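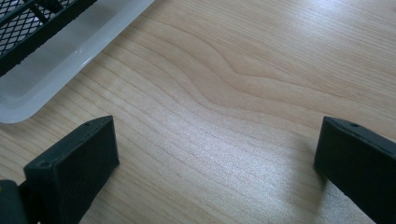 Open day at Pirkell, hand-held gripper station
24 August 2020

Set up on the wood table next to the window bench. White tray with the black mesh rack went to the left, rest of the top kept clear so visitors had room to move the tool. Fingers are the plain black blocks. The Canum pads are still on order.

First group was from Wevel, 11 people. Each one got a turn opening and closing the gripper over the bare table before trying a pick. That worked better than going straight to the parts, which is what we did last October.

Questions I couldn't answer well:
- How many cycles before the fingers wear? I said we swap them at 3,000 but we have never run a set to failure.
- Does glare on the table hurt the recordings? There is a bright patch on the wood between the fingers with the gripper open. Need to try a matte cloth and compare.

Espiritu group came after lunch. They mostly wanted to talk about storage. Told them we have 2,528 recordings so far and delete very little — they keep only the successful picks.

To do: move the table back from the window, print spare fingers, send the Wevel people the parts list.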